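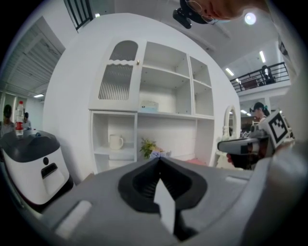
4.2 The White Cabinet

Home & Storage Studies | Open Papers
Search this journal Go
Shares 59 Comments 2

I'll admit I didn't plan to write a whole section on one cabinet. Our project was meant to cover shared rooms in general, and I had 152 notes from the Pulthorpe site on desks, chairs and who leaves cups where. But I kept coming back to storage, and to the pieces that mix a closed part with open cubbies.

Figure 4 is a good one to think with. It's a white shelving cabinet against a white wall, with a glass-paned door at the upper left (arched top, wavy frame, ribbed glass, little brass knob) and open cubbies to the right of it. The upper cubbies are empty, and the shelf below them has a light blue tissue box on it. I love that tissue box! In my notes from Pulthorpe and Moulin, tissues are nearly always the first thing to land on an open shelf, and they tend to stay put long after everything else has moved on.

The ribbed glass matters too. People at Moulin told us they'd put "ugly stuff" behind glass like this and nice stuff in the open, and I believe them – my own kitchen works the same way. With clear glass they were a lot fussier. We asked the same thing at Coster and got much the same answer, though folks there had fewer doors to hide things behind.

What I can't tell you is whether empty cubbies mean a room is tidy or just new. We went back and forth on this for most of December. The Tidel checklist scores an empty shelf as "unused", and I think that's too harsh, so I marked those shelves as "available" in our version and kept the old scores in a separate column (see Table 6). If you'd like to argue with me on that, the full list of 200 shelf entries is in the appendix.

Figure 4. White cabinet with glass-paned door and open cubbies.

Tagged: Shelving, Shared Rooms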